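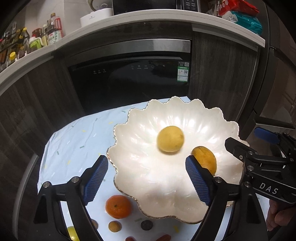

2020-10-03

Okay, the fruit situation in this kitchen has gotten out of hand! Nuria came by with more from the market (she can't walk past a stall, bless her) and I spent half the morning deciding what goes where.

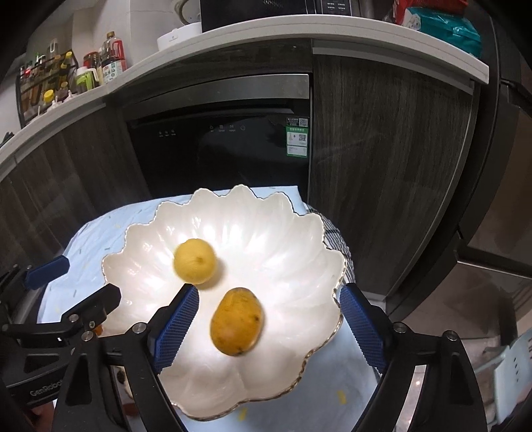 Khang called while I was at it and we talked for ages about April and whether his sister is really moving. I've decided the wavy bowl with the gold rim is for the yellow fruit only, and it looks so cheerful on the blue cloth! Must buy rice tomorrow.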